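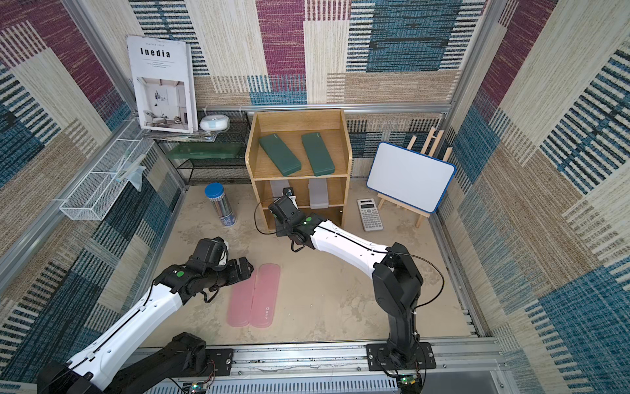
Patterned walls and policy training: our numbers so far

gritstone_ela
Been wanting to post this for weeks! We've been testing whether a busy background during data collection helps a two-arm policy cope with a new room. Same tidying task throughout (small stationery bits, shelf, wire rack), same two arms on the rail. One set of demos was recorded with plain grey walls, the other with the stripy woven-look panels. 700 demos in each set, same training recipe, then 100 trials per policy in a different enclosure neither had met.

Plain walls: 18 successes. Patterned walls: 62. I ran the scoring again to be sure. I'm properly chuffed.

mothwing
Lovely result, but did you swap the panels between sessions? If it was one pattern all the way through, I don't see why the policy wouldn't just learn that pattern.

gritstone_ela
We shuffled them every morning, so the blocks of colour moved about. Should have said!

Tobble
Then I'd argue you haven't tested busy walls at all, you've tested changing walls. Plain panels in different colours, shuffled the same way, might get you just as far. The Kokton group had a poster in September along those lines and the pattern itself did very little for them.

gritstone_ela
Fair. Though Kokton used one arm and a bare table, and our shelf has openings where the gripper hides half of what it's reaching for. I think the clutter matters too — no proof yet.

mothwing
How do the clear things do? Frosted boxes and see-through tubs are where mine falls over, whatever is behind them.

gritstone_ela
Worst category for both policies, by a long way. Dark green cases on the top shelf are easy. The translucent boxes on the middle shelf are still a pain, and the pink pads are somewhere between.

Tobble
I still wouldn't write "texture helps" in the title. Do the shuffled plain set first.

sokex_fan
Ooh, please do! We have a Sokex cell with the same sort of rail and I'd happily run your patterned policy on it, if the checkpoint is small enough to send.

gritstone_ela
It is, message me. And OK Tobble, plain shuffled set goes on the list. Panels are on order, collecting starts as soon as they're up.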